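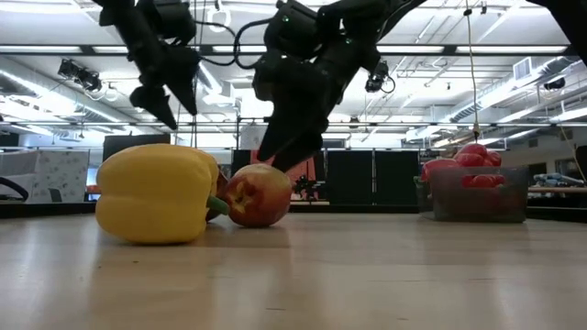 ¿Se pueden guardar juntos los melocotones, los tomates y los pimientos?

Conviene separarlos. Melocotón y tomate maduro desprenden etileno y acortan la vida del pimiento, que va al cajón de verduras del frigorífico, seco y sin lavar.

Tomates: a temperatura ambiente, con el pedúnculo hacia abajo, en un recipiente sin tapa. Máximo cinco días una vez maduros.

Melocotones: en una sola capa. Los golpeados se consumen primero; se retira la zona blanda con cuchillo.

Revisar a diario y desechar las piezas con moho.

Melina Andreadis, 26/12/22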